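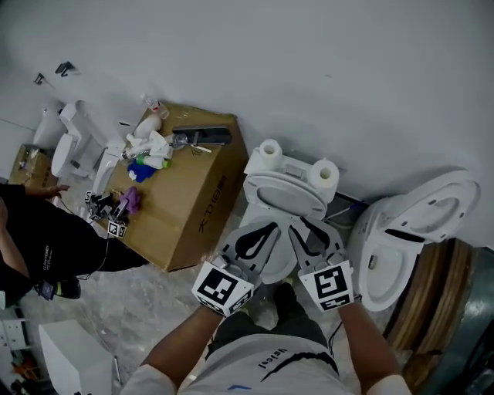

Lid up, spare rolls on the tank, grippers ready. The cleaning supplies are on the cardboard box to the left.

Toilet Tips from People Who Teach Machines to Clean Them

By Etelka Szénási

I have cleaned bathrooms for most of my adult life without once thinking about how I do it. Then in June I spent an afternoon reading a project report from Folska, a small group working on household manipulation, and learned that I have been wasting a good part of my wrist.

The method is simple enough to explain over coffee. People do the chore themselves, but with hand-held grippers in place of fingers. Each gripper carries a cube printed with square codes, and the codes let the software work out where the gripper was at every moment. Do the job enough times and you have a pile of recorded motion to train a robot on. It is also, by accident, the most thorough study of toilet cleaning I have ever read, and I have read the backs of a great many bottles.

What they measured

The group recorded 111 cleanings, start to finish, and threw out 26 of them before training. Magdolna Virág, who ran the sessions, told me the discards were mostly housekeeping trouble: a cloth dropped, a bottle knocked over, a gripper turned so that its codes faced the wrong way. The remaining runs went into a model they call Danetti. On fixtures it had seen during training, it finished the wipe of the seat and rim in 81 percent of tries. On a model of toilet it had never met, it did worse, and it had particular trouble finding the underside of the seat. I know teenagers with the same limitation.

Most of what follows comes out of their notes on which human runs made good teaching material. A run that is easy for a machine to copy turns out tidy, short on backtracking and light on drips, and those are things I would like from my own Saturday self.

Set everything out before you start

The slowest runs were slow for one reason, and it had nothing to do with scrubbing. People went hunting for things. The group's fix was to put every bottle and cloth on one surface at about knee height, within reach of the toilet, before the clock started. An upended carton does nicely. I had always kept my supplies in a bucket, where the thing I want lives under the thing I don't. Since switching to a flat box I no longer fish for the sprayer with a wet glove.

One cloth, one job

Use two cloths of different colors and decide beforehand which does what. At my house blue is for the tank, lid and flush button, purple is for the seat and rim, and purple goes straight into the wash. The researchers like two colors because it makes labeling the recordings easier. I like it because my husband can no longer claim he didn't know.

Top down, clean to dirty

Their best demonstrators all worked in the same order, and Virág eventually wrote it on the wall:

Move anything that sits on the tank.
Wipe the tank top and the flush button.
Wipe the lid, outside first, then inside.
Seat top, seat underside, then rim.
Bowl last, brush only.
Floor around the base.

The first step deserves more respect than it gets. A roll of paper left on the tank soaks up cleaner and will, given a nudge, roll. A roll on its side needs no nudge at all.

Spray the cloth

In the early sessions people sprayed the seat directly, and the cleaner ran down into the hinges and bolt holes, where it took a second pass to get it out. Spraying the cloth removed that pass. It also saves cleaner. I have been on the same bottle for weeks, which at my previous rate of use is some kind of record.

Long strokes, light hand

A gripper has two stiff fingers and no opinion about how hard it is pressing, so the demonstrators learned to drag the cloth in long overlapping strokes that follow the curve of the seat. Little circles made a mess of the recordings and left streaks besides. Try it with a folded cloth held between thumb and two fingers. You will feel ridiculous, and then you will be finished.

Save the squeegee for flat things

There is a whole page in the report on squeegees, and the gist is that they are wonderful on tile and tank lids and hopeless on anything that curves. The group spent 3 sessions establishing this — I could have saved them two.

What I haven't taken up

They tested a second tool called Covmont, a stiff pad on a short handle meant for the strip of floor behind the base. Virág swears by it. I find an old sock over my hand gets in there better, and the sock was free. She points out, fairly, that the robot has nothing to put a sock on.

The next round of recordings covers sinks, under the working title Kiss, after the demonstrator who complained the most about toilets. I have asked to see the faucet results as soon as they have them, in particular anything on lime scale.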